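The rules on the wall, and which of them I'd keep

13/03/2024

I've been meaning to write this one up for ages, and then yesterday Karabo Matlala asked me for "that list you're always going on about", so I've run out of excuses. The list is our house rules for recording with hand-held grippers. You hold the thing, you do a task with it, the camera on it records what the fingers do, and later on a robot arm is supposed to learn from it. We do this at Roltau, in a long room above a bike shop, and when I started there were no rules at all apart from "don't drop it".

I do like a rule, I'll admit. My mum labelled the shelves in our airing cupboard and I thought that was perfectly normal until I left home. But I also think most rules on most walls are there from somebody's bad afternoon years ago, and it's worth going through them now and then and asking which ones still earn their place.

So, the first one, and the one I'd fight for: start with a bare table and open fingers. Every recording begins that way, whatever the task is. Fingers wide, nothing between them, hold still, then go. People moan about this because it feels like dead time, and if you're folding napkins all morning you do get very bored of looking at a bare table. But when Busisiwe Sibiya was going through the old Kekana recordings last June (Kekana was our first proper project, and oh, the state of it) she kept finding ones that began halfway through a grab. You couldn't tell where the fingers had started from or whether the person had been at it for ages before pressing the button. She threw out 200 of them. I'd made a fair few of those myself, so I kept quiet and made the tea.

The second rule is about checking the finger pads before you start, and I've changed my mind on this. It used to say "inspect pads daily", and everyone ticked the box and nobody looked. Now it says to turn the gripper over, look at the edges, look at the inside faces, and write down what you see in your own words. "Left pad a bit frayed at the bottom" is a perfectly good entry. So is "scuffs, same as ever".
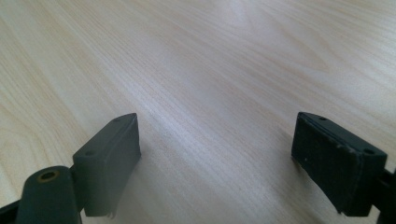

The bit people get wrong is thinking that any wear means you must stop. It doesn't! A scuff is a scuff. What I care about is whether it's different from what was written last time, and whether the thing still grips the way it did. We have a little wooden block for that second part, and you pick it up and put it down before each session. If it slips, swap the pads. If it doesn't, carry on and stop fretting. And always swap both pads together, even if one of them looks fine. We tried doing one at a time on Pustum and ended up with a new grippy one facing an old shiny one, and everything we picked up came away at a slant.

Rule three is the screws, and it's short. Check they're snug, by hand, with the small driver, and put the small driver back. I have bought that driver twice now. It lives on the hook.

Then there's lighting, where I know I'm in the minority. The official line in our room is blinds down, lamps on, same light every time. I can see the sense in it, and for the careful measuring sort of work I'd stick to it. For everyday tasks, though, I'd rather we wrote down "blinds up, sunny" and got on with it. Real kitchens have windows. Real tables catch the light and go pale in patches, and if a robot falls to bits the moment that happens then I'd like to find out sooner. Karabo disagrees with me completely on this and has said he'll write his own post, which I will believe when I see it.

What I would be strict about is the writing down. We had Lukon forms for a while, two pages each, with boxes for everything including room temperature (why?). People filled them in at the end of the day from memory, so you got a whole column of identical answers in identical handwriting. I cut it to one side of paper last year: who, which gripper, which task, what the light was doing, anything odd. It gets filled in before you press record. "Anything odd" is the box I read first, and it's where all the useful stuff ends up — the wobbly table leg, the sore wrist, the lorry reversing outside for ten minutes.

Oh, and wrists. That should have gone nearer the top. Take breaks. The gripper doesn't feel heavy when you first pick it up and by mid-afternoon it jolly well does, and you start resting your elbow on the table and the whole recording tilts without you noticing. Swap over with someone, go for a walk, have a biscuit (not near the table, please, that's rule six and it's mine).

There are two more on the wall about file names, but Busisiwe is rewriting those as we speak and I'm not going to put the old ones here and have people copy them. I'll add the new ones underneath when she's happy. If your place has a rule you swear by, pop it in the comments, particularly if it's about stopping people walking off with small screwdrivers.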